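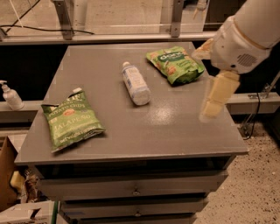 Snack bags and a bottle on the gray cabinet, with the two-finger gripper at the right.

Stirkent Two-Finger Gripper: Review
Posted 7th January

We bought the Stirkent gripper to replace the Conneely parallel jaw that came with our arm. The Conneely is a good gripper for boxes and blocks. It is a poor one for anything with a soft package, and soft packages are most of what we pick. I have been running the Stirkent since July and this review covers what I found in that time.

Mounting and setup

The adapter plate fits the standard wrist flange with four bolts. The bolts are supplied, the hex key is not. The control cable is 300 mm long, which is too short if you route it outside the arm and want full wrist rotation. I ended up using an extension from Golo.

The Vusen controller we use found the gripper on the first try. You have to enter the finger length by hand, and the manual gives it in one place as measured from the plate and in another as measured from the wrist. The plate figure is the right one. Until I fixed that, every grasp came in low and the fingertips scraped the top of the table.

Test objects

I kept the test simple. Bags of potato chips, smaller snack bags and plastic bottles, all laid flat on a metal cabinet top. A bottle on its side is harder than a bottle standing up, and a bag lying flat is harder than either, so I did very little with things standing up.

Each gripper got 300 attempts on the same mix of items, started from the same arm position. I counted a pick as good if the item came up and stayed up until the arm reached the drop point. The Stirkent made 253 good picks. The Conneely made 182.

Bags

Most of the difference is here. The Conneely fingers are flat and stiff, and on a full chip bag they push the air to one side and the bag slides out from between them. The Stirkent fingers give a little at the tips. They work best if you aim for the crimped end of the bag and close slowly. Aim for the middle and results drop off a lot, especially with a well filled bag.

Crushing was a problem with the factory force setting. I opened several bags after the first day and had a lot of crumbs. Turning the force down to 60 percent took care of most of it and did not cost me any picks that I noticed. I would like to see that as the default.

Bottles

Small bottles on their sides were fine as long as the fingers closed across the short way. If the approach angle is off, one finger lands on top of the bottle and it rolls. That happened with both grippers. It is a planning problem more than a gripper problem, but the Stirkent has slightly wider fingertips and so leaves less room for error when another item is close by.

Camera view

With the arm coming in from the right, the fingers block part of the table from a head camera. The Conneely is slimmer and blocks less. If your software looks at the table once before moving, this won't matter. Ours checks again just before closing, and I had to move the check earlier in the approach.

The light finger color helps a bit. The Conneely is black, and against a dim background our tracker lost it fairly often. It has had less trouble with the Stirkent.

Wear

The fingertip pads are glued on. One started to peel in the fall and I glued it back. Replacement pads are sold only as a full set with the fingers, and the price is too high for a part that wears out.

What I liked
Handles soft bags well at low force
Quick to set up with the Vusen controller
Quiet

What I didn't
Short cable
Manual contradicts itself on finger length
Pads not sold separately
Default force too high for food packages

If you mostly pick rigid boxes, keep the Conneely. For bags and small bottles the Stirkent is the better gripper and it is staying on our arm. I have not tried it on glass or on anything heavier than a full water bottle.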